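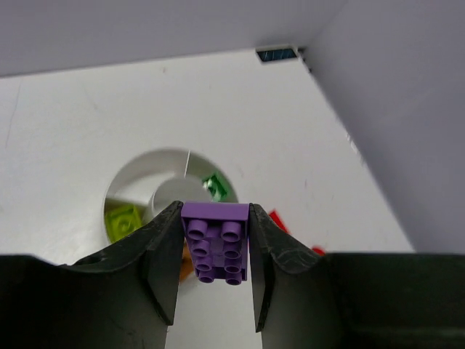

I have now paid money to watch a machine handle toy bricks, and I'd like it on record that I stayed the whole afternoon.

The Plitard open day takes place every October in a converted bakery on the edge of town. Plitard makes arms for warehouses, mostly, and once a year it lets the public in for 25 dollars a head, coffee included, so that we can see what is coming for our jobs. I went with my arms folded. I write about work for a living, and I have sat through a lot of talks in which a man in a fleece vest tells a room full of people that they are about to be set free.

The vest was there. So was the talk. We heard that the company's new arm, the Titell, had been put through 1399 practice runs on toy bricks alone since the summer, and that it would be doing a few more for us while we ate our muffins. A young man next to me did the math on how long that must have taken and then looked as if he wished he hadn't.

I had been hoping for something grander. The flyer had used the word "future" on both sides. I wanted an arm that could fold a fitted sheet, which would have had me reaching for my checkbook, or at least one that could carry a refrigerator up a flight of stairs while swearing. What we had was purple bricks, a pair of black fingers, and a screen on the wall showing us the job from the wrist's point of view. Everyone stood and stared at that screen. I have been to ball games with a less attentive crowd.

The woman running the table, Aarti Chauhan, was the best thing about the day, mainly because she didn't seem to have been told about the future. She talked about bricks. A plain square-cornered one gives a gripper two flat sides to work with, she explained, and flat sides are a gift. Then there are the curved ones. Then there are bricks that have landed upside down, or on top of one another, so that the arm has to work out whether it is looking at one thing or two.

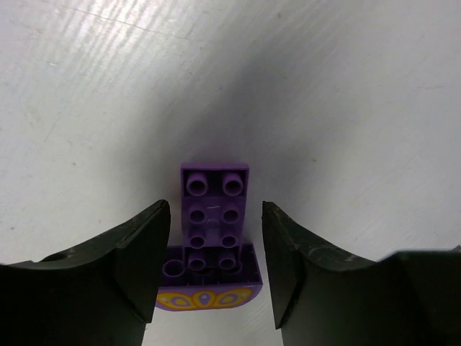 She let us guess what it would do next. We were terrible at it. Eight adults with driver's licenses could not agree on which side a child's toy ought to be picked up from, and two of them got fairly heated. My own view, which I gave loudly, was that you should go for the big one and hope. Chauhan nodded at me the way my dentist does.

I think this is where I started to come around, or at least to unfold my arms. For years I have read that robots are about to do everything, and for the same number of years I have read that they can't do anything, and both kinds of article are written by people like me, sitting down. It was a relief to stand near somebody whose whole week was about the corner of a brick. She had no opinion on the end of work. She had an opinion on rubber pads (against, for now) and a strong one on table surfaces.

None of which lets Plitard off the hook. The price sheet by the door listed a starter kit, the Gresitz, at 189 dollars a month, and next to it was a cheerful line about what a person costs per month, which I thought was in poor taste at an event where a person was pouring the coffee. If you want the public to like your arm, don't print its wages next to ours. And the talk skipped right over the part I had come for. When the warehouse at Lacerda put in the older model, nearly 468 people were working there. I asked how many are there now. I was told it was a great question, and it must have been, because they kept it.

So my advice to the company is to lose the vest and give Chauhan the microphone. Let her say that the thing is slow at this and quick at that, and that some shapes are still a pain in the neck. People can make decisions with that kind of information. A town could sit down with it and plan. What we can't do much with is a slogan, and I say that as someone who went home with a tote bag that has one on it.

I tried this line of thinking out on the others in the parking lot, at four in the afternoon, with the tote bag over my shoulder.

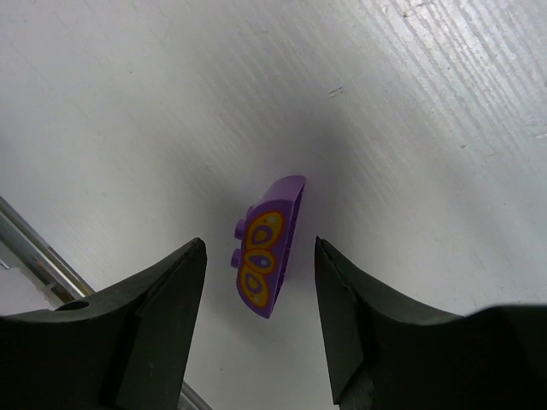 Aarti Chauhan, who had come out for some air, told me that she would be glad of the microphone but that I shouldn't confuse plain talk with good news. A slow arm gets less slow, she said, and she would be a pretty poor engineer if it didn't. If I wanted to know about Lacerda, I should ask the people who sign for the arms, and ask them in writing.

I have written to them. I kept it short and left out the part about the muffins. As of this morning I have an automatic reply, which thanks me for my interest in the future.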